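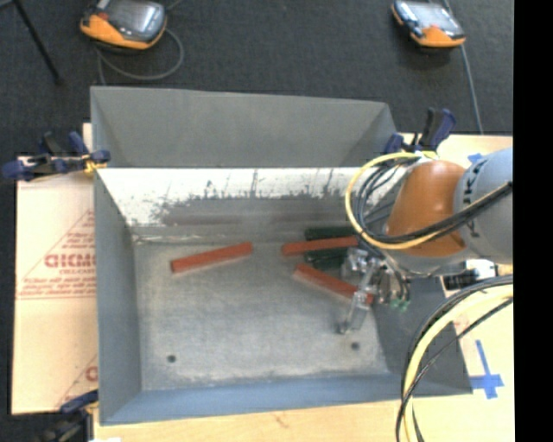
Nostwood Workshop Services, Stores and Benches Team

Ticket 249
Subject: Grey metal bin on the wooden table, brown band and marks inside
Status: Solved, one point left open
Priority: Normal
Place: Irnness building, ground floor
Related ticket: 204

Problem as reported

Good morning. I write about the large grey bin which we use for the red and green bars. On the back wall, a little above the bottom seam, there is a reddish-brown band. It is faint, but it goes across the grey part of the wall. Higher up the same wall is bright white and has thin dark scratches and smudges running down. I would like to know if the band is rust, and if we can continue to put the bars in this bin. In February we had to throw away a smaller bin for rust (please see ticket 204) and I do not wish to wait so long this time.

I have also a question about the two small holes in the floor of the bin. Are they meant to be there? One is to the left and one to the right, both towards the front. The bars cannot fall through, of course, but dirt can, and the table under it is pale wood and shows everything.

First answer from Stores, 9.40

Thank you for the clear report. Please do the following before we decide anything.

Take out all the bars and put them on a clean cloth. Keep the red ones and the green ones apart, it saves time later.
Wipe the back wall with a dry white cloth, from the top to the seam. Look at the cloth after.
Wipe again with a cloth that is a little damp, with one drop of washing-up liquid in the water.
Do not use the wire brush. On the old bin it made the scratches deeper.

About the holes: our order papers from Esteves say that this type of bin comes with two holes in the floor, for hanging it or for draining. So they belong to it.

Reply, 11.15

I have done as you asked. The dry cloth took away a brown powder, but only a little. After the damp cloth the band was weaker in the middle and the same as before at the two ends. I can feel nothing with my finger there, no rough place and no edge. The border between the white and the grey part is very uneven, and this I can feel a bit, like old paint on a door.

The scratches in the white part did not change. Some of the smudges went away.

I looked at the bars too. The red ones have no brown on them. One green bar had a brown line along one side, and it came off with the cloth.

Second answer from Stores, 11.50

If the wall is smooth under the band, it is most probably dirt that stayed above the seam, with perhaps a beginning of rust at the ends. The grey metal can be cleaned and used again. Please dry the seam very well. A folded paper towel pushed along the corner works better than a cloth, as it goes deeper into the fold.

For the two ends, use the Flukano cleaning paste from the cupboard. Put it on with a soft pad, wait, and wipe it off. The white part should not be treated with paste. We do not know what this white layer is, and the paste could lift it.

Please put a thin mat between the bin and the table when you set it back. Ask at the counter, we have more than 3 in the right size and you need only one.

Reply, 14.30

The paste is done at both ends. On the left end I see no brown any more. On the right end there is still a small shadow, if one looks from the side. I dried the seam with paper and left the bin empty during lunch, standing on its side, and no water came out afterwards.

The mat is in place. It is a little shorter than the bin, but both holes are above it, so for me it is good enough.

The bars are back in. I wiped every bar before.

Closing note from Stores

The bin stays in use. Please look at the right end of the seam again when the bars are next taken out, and write in this same ticket if the shadow has become darker. A new bin is not ordered for the moment.

Left open: what the white layer on the back wall is. We have asked Esteves and will add their answer here.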